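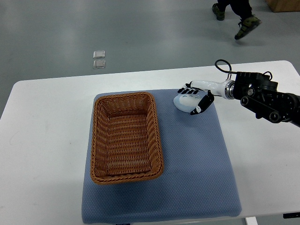
Ismail Ashour 问，筐直接放在白桌面上不行吗，垫子软，筐底下去一块，量高度的时候到底从哪里算起。他昨天看完前一页记录写在页边的，我今天先答这一条，再接着往下记。

2025-12-19
项目：Noketti 儿童房收纳，编筐加软垫，桌面试摆
记录地点：里间白桌

答 Ismail：高度一律从桌面算，筐底陷多少另记一栏。垫子本来就是这套东西的一部分，用户拿到手是筐压在垫子上用的，单独量筐的数据 Mansour 那边出厂时有，我们没必要再做一遍。直接放白桌面的对照我会补一组，放在今天最后做，只看滑不滑和响不响，高度不看。

另外桌面本身也不是完全平，靠里那条边略高，上个月（November 那本记录）用水平尺看过。筐放在哪一侧就一直放在哪一侧，中途不换。今天全部放左半边，长边顺着人看过去的方向。右边留出来放毛绒件和手。

今天要弄清楚的事：
筐口那圈粗编的边会不会勾毛绒。
筐压在垫子上，过一上午印子能不能自己回来。
推筐的时候筐和垫子是一起走，还是筐在垫子上走。
筐底有没有掉屑。

先说筐。Mansour 这一批是长方形，口大底小，四壁往里收。筐口一圈绞编，比壁厚出不少，手指扣上去是圆的，不硌。壁和底是横向编的，里面看得很清楚，一行压一行。上一批有人反映筐底中间鼓，放下去会转，这一批我在硬桌面上用指头按四个角，没有翘。空筐称了一次，783 克，称之前没有特别干燥，就是在屋里放着的状态。Mansour 说编织件重量会跟着湿度走，所以这个数只跟今天别的数比，不要拿去跟上一批的比。下次称的时候把屋里湿度一起写上，今天忘了，湿度计在外间充电。

编筐的颜色，偏暖的棕黄，深浅不均匀，筐口比里面深一点。Mostafa Mahrous 觉得这个色跟蓝垫子放一起可以，我没意见。样品册上那块色卡比实物红，回头跟 Noketti 说一下以实物为准，免得到时候验货扯皮。

再说垫子。Drosedon 的料，表面是细密的小点纹，摸上去有颗粒感，四角做圆了。订单号 1121，这一片是打样，不是大货。里面的填充 Drosedon 没有写厚度，只写了“标准”，我发信问了，还没回。垫子今天早上从袋里拿出来就有折痕，折痕的位置我没有去熨，想看它平放以后自己会不会消。到中午还在，浅了些。靠前那一截稍微有点坡，铺平以后用手抹过两遍，还是那样，应该是包装时卷的方向造成的。

垫子的颜色在不同的灯下看差别比较大。开窗边那排灯的时候偏浅，关掉以后偏灰。所以以后在记录里一律写“蓝垫”，不要写浅蓝、灰蓝、石板蓝这些，前面几页写得乱，翻回去看以为用过好几片垫子。实际今天从头到尾只用这一片。

第一轮，勾毛。

用的毛绒件是浅蓝那个小的，圆头圆耳朵，正面有一块白的椭圆脸。选它是看它的绒比较短，家里常见的毛绒玩具比它长的居多，如果短绒都勾，就不用往下做了。做法是从筐外沿着筐口拖过去，再往里放，再拿出来。拖的时候力气保持轻，手腕不压。长边做完做短边，四个角单独做。

长边没事。短边没事。角上有一处，拖到第二下的时候感觉有阻力，停下来看，是收头的地方有一根细茬支出来，绒挂在上面，没有断，往回退就下来了。用指甲能把茬按回去，按完再拖没有再挂。过了半小时回来摸，茬又起来一点。也就是说按回去不算处理，得剪，或者编的时候收到内侧。

问过 Mansour 他们收头的位置是不是固定，回答是看师傅习惯，有的收在角上，有的收在长边中间。我建议统一收在筐底那一侧，或者至少收在内壁靠下，手和玩具都不太碰得到的地方。这条写进给 Mansour 的意见里，放第一条。

毛绒件拿出来后翻过来看底，沾了一点碎屑，浅棕色的，应该是筐底来的。拍一拍就掉。掉在蓝垫上很显眼。
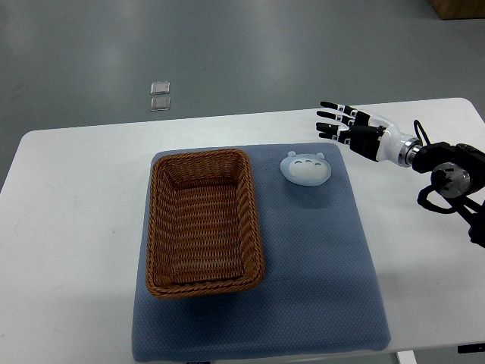 掉屑这个事要分两种。一种是新筐本身带的，编完没有刷干净，抖几次就没有了。另一种是用着用着一直掉，那就是料太干或者太脆。分辨的办法比较笨：把筐倒扣在白纸上敲，把纸上的屑收走，再敲，看第几次开始纸上是干净的。我敲到第四次纸上就没有能看见的了，先按第一种处理，下周再敲一遍同一只筐。如果下周又有，再改结论。

白纸用的是外间打印机的纸，垫在白桌上看得不太清楚边界，后来换成了黑卡纸，屑看得清楚得多。以后直接用黑卡纸，放在里间抽屉第二格，用完放回去，不要拿去写字。

第二轮，推筐。

筐放垫子左边，从近端用一根手指往前推，空筐。结果是筐先在垫子上挪一点，然后垫子跟着走。也就是说垫子跟白桌面之间的摩擦，比筐跟垫子之间的大不了多少。我原来以为垫子会稳稳待着，毕竟它面积大。Drosedon 说垫子底面做了防滑处理，我翻过来看，底面跟正面摸起来没什么区别，没有看到胶点或者别的东西。可能这片打样没做那道工序，也可能他们说的防滑就是指布面这个颗粒纹。已经写信问，跟厚度的事一起问的，等他们一次答。

筐里放上毛绒件再推，跟空筐没有区别，太轻了。换成一摞绘本，筐就不怎么挪了，推的时候是整个一起走，连垫子带筐。放绘本以后筐底陷得比较明显，垫子在筐四周微微拱起来。这个状态下如果有人从侧面拉垫子，筐会歪一下，没有翻。我特意用了点力也没有翻，口大底小的东西本来担心这个。

横着推（从短边方向换到长边方向）没有做完，做到一半 Mostafa 过来借卷尺，位置碰动了，那一组作废，没有重做。要补。

推的时候有声音，编筐的底在布面上是闷的沙沙声，不吵。直接在白桌面上推声音就尖，尤其是筐底边角那几处，听着像刮。对照组的结论就这一句：滑，而且响。Ismail 问的行不行，我的看法是量东西可以，给人用不行，孩子房间里天天这么拖，桌面迟早花。白桌面上我推完以后擦了看，没有划痕，但是只推了几下，不能说明什么。

第三轮，压痕。

筐从早上九点放到中午，中间除了做推的那几组，其余时间都在原位。推完都对着胶带角放回去的。胶带是透明的那种，贴在垫子边上的桌面，没有贴在布上，布上贴胶带会带起毛，上回吃过亏。

中午把筐拿开，垫面上有一个长方的浅印，四个角深，中间几乎没有。用手抹一下，边线淡了，角还在。吃完饭回来看，角也基本看不出来，要侧着光才能找到。空筐压一上午是这个程度，可以接受。放绘本的没有压那么久，只压了二十来分钟，印子比空筐压一上午的还深，回来得也慢。今天下班前把绘本放进去，压一夜，明天早上看。请大家不要动那张桌子左边的筐，尤其不要顺手往里扔东西。便签我贴在筐外壁了，编的地方粘不牢，掉了的话帮忙再按一下，或者夹在筐口上。

顺便记一下小点纹的方向。点是排成格的，顺着格子摸和斜着摸手感不同，斜着摸更涩。筐如果斜放，理论上会更不容易滑，但是没有哪个用户会把长方筐斜着摆在方垫子上，所以不做这一组。Ismail 如果有兴趣可以自己做，写在后面空页上。

下面是尺寸配合的问题，Noketti 那边催得比较紧的其实是这个。

垫子比筐大出来不少，筐放左边，右边还能剩一块。Noketti 的想法是右边这块给孩子放正在玩的东西，收的时候往左一拨就进筐。这个想法画在纸上很顺，摆出来有个问题：筐壁是有高度的，东西拨不进去，得拿起来放。除非把筐放倒，或者右侧那面壁做矮。做矮的话 Mansour 要重新开模架，他们的报价单里以 3000 只为一档，不到这个数不给改。Noketti 首单有没有这个量，我不清楚，得他们自己说。

另一个做法是不改筐，改说法。包装上不要画箭头往筐里扫的那个图，换成手拿着玩具放进去。这个不花钱。我倾向这个，先写在这里，等大家看。

Mostafa 提过把筐放中间，两边对称，拍产品图好看。我试着挪过去看了一眼，两边剩下的都窄了，毛绒件放上去能放，绘本摊开就搭到桌面上去了。左放还是实用一些。拍图的时候怎么摆由他们决定，跟我们的记录没关系，但是说明书里的摆法图要跟我们测的一致，要不然用户照着图摆，出来的压痕位置和滑动情况跟我们报告里的对不上。

垫子四周露出来的白桌面也要考虑。Sillberg 家那款儿童桌的台面比我们里间这张窄，垫子铺上去两边能剩多少，要拿实物对。他们答应借一张，还没有到。到了以后先量台面，再铺垫，别急着放筐。Sillberg 的台面是什么涂层也要问，跟我们这张白桌的滑动结果可能不一样，今天推筐的数据不能直接搬过去用。

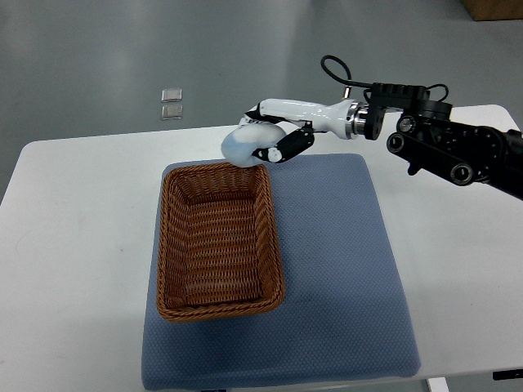 图3　空筐，靠垫子左上，长边朝桌子远端。

筐往远端靠的这个位置，近端会空出一截垫子，孩子坐在桌前可以把胳膊搁在上面。这一点是今天摆着摆着才注意到的，原先的方案里筐是居左靠近手边。靠手边拿东西近，可是胳膊没地方放，筐口那圈粗边正好顶在小臂下面，我自己坐着试了一会儿就不想再搁了。靠远端的话，大人手够长无所谓，小孩够不够得到筐底要另外看。筐不算深，空着的时候底上有什么一眼能看见，这对孩子找东西是好事。

筐内的光线也记一句。里间的灯从上面下来，远端那面内壁比近端的亮，坐在近端看进去，看到的正好是亮的那面。小东西掉在近端内壁脚下会在暗处，不好找。我拿一个深色的橡皮试过，放在那里，站起来才看见。浅色的没有这个问题。是不是要在筐里加一块浅色衬布，留给 Noketti 决定，加了衬布就顺便解决了掉屑，但是编织的样子从里面就看不到了，他们当初挑这只筐看中的就是编法。

清洁试了一点点，不正式。湿布拧干擦垫面，点纹里会留一点水色，干了以后没有印。干布擦不出点纹里的碎屑，要用软毛刷顺着格子刷，或者翻过来拍。用胶滚也行，粘得很干净，粘两遍以后布面手感有没有变我没摸出来。筐不要用湿布，至少在问清楚 Mansour 之前不要。软毛刷在水槽边上，刷完垫子别拿去刷别的。

给 Mansour 的意见，草稿：
一，收头统一位置，离开筐口和四角。
二，出厂前多刷一遍，或者敲一敲再装袋。我们收到的这只袋底有屑。
三，色卡跟实物不符，请按实物重新出一张。
四，矮壁的做法先问个时间，不谈价。

给 Drosedon 的意见，草稿：
一，填充厚度给个数。
二，底面防滑到底做没做，做了的话大货和打样是不是一样。
三，包装改成平放或者卷的时候正面朝外，现在这样折痕下不去。
四，圆角那几处缝线，右下角那个针脚比别的密，不影响用，问一下是不是返工过。

给 Noketti 的先不发，等压一夜的结果出来一起发。Mostafa 说他们那边年底前要定包装图，那么摆法的事最迟后天要给话。

没做的：
横推那一组，补。
斜光下拍压痕，补。要把窗边那排灯关掉，只留一侧的。
同一只筐再敲屑。
湿度计充好电放回里间，称重那栏旁边的空格补上。
长绒的毛绒件找一个来，今天只有短绒的。谁家里有不要的旧的带一个过来，洗过的。

杂项。里间抽屉的卷尺还在 Mostafa 那里，用完请还。黑卡纸剩得不多，去外间拿的时候顺便写一下领用单。胶带角我没有撕，明天还要用，擦桌子的绕开。

下班前：绘本已放进筐里，筐对齐胶带角，灯关了。便签改夹在筐口。

Ismail 如果明天比我早到，先别拿开绘本，先看垫子四周拱起来的那一圈有没有变，用指甲在桌面胶带上做个记号，写上时间，再拿。拿的时候筐和绘本一起往上提，不要拖。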